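3.2. Le panier comme lieu de passage

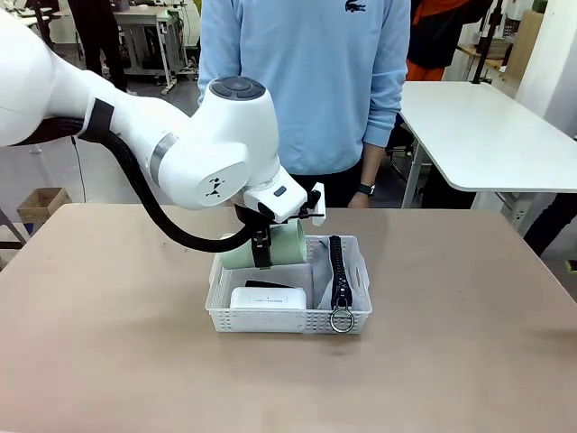

Parmi les contenants que nos enquêtés mobilisent au quotidien, c'est sans doute le panier peu profond, sans couvercle, qui nous a le plus longuement retenus, et nous voudrions ici prendre le temps de dire pourquoi. On le pose sur la table, on y met ce que l'on a sous la main, puis on l'emporte ailleurs, vers un placard, une étagère, parfois vers un autre panier. Erick Mfinanga, qui a conduit avec nous les entretiens du mois de juin, parlait joliment d'un « vestibule des objets », et l'expression nous est restée.

La figure 4 en donne une idée assez fidèle : un gobelet vert menthe pâle y voisine avec une boîte blanche imprimée de petits caractères et une pochette de tissu gris à fermeture noire. Rien, dans l'usage ordinaire de ces choses, ne les destinait à se côtoyer. C'est pourtant ce genre de compagnie que nous avons rencontré le plus souvent au fil des 200 relevés du corpus Borbély, et nous avouons y avoir pris un certain plaisir, tant chaque panier finissait par avoir sa petite physionomie !

Figure 4. Panier blanc à parois ajourées, posé sur une table beige ; le gobelet est tenu couché au-dessus de la moitié gauche.

Les parois ajourées et les poignées découpées à chaque extrémité ont leur importance. Golshifteh Jafarzadeh nous a fait remarquer que les personnes interrogées parlent volontiers de leur panier en termes de prise et de regard (« je l'attrape et je vois ce qu'il y a dedans »), alors que les boîtes fermées sont décrites par leur contenu supposé, avec bien des hésitations. Un bord bas autorise aussi les débordements : l'anneau de la pochette, par exemple, pend par-dessus le rebord avant. Plusieurs enquêtés tolèrent très bien ces dépassements tant que le panier reste sur la table, et ne les corrigent qu'au moment de le ranger.

Nous reviendrons dans la section 3.3 sur les gobelets, que Minoru Miyazaki propose de traiter à part, car ils servent eux-mêmes de contenants dans neuf des foyers visités.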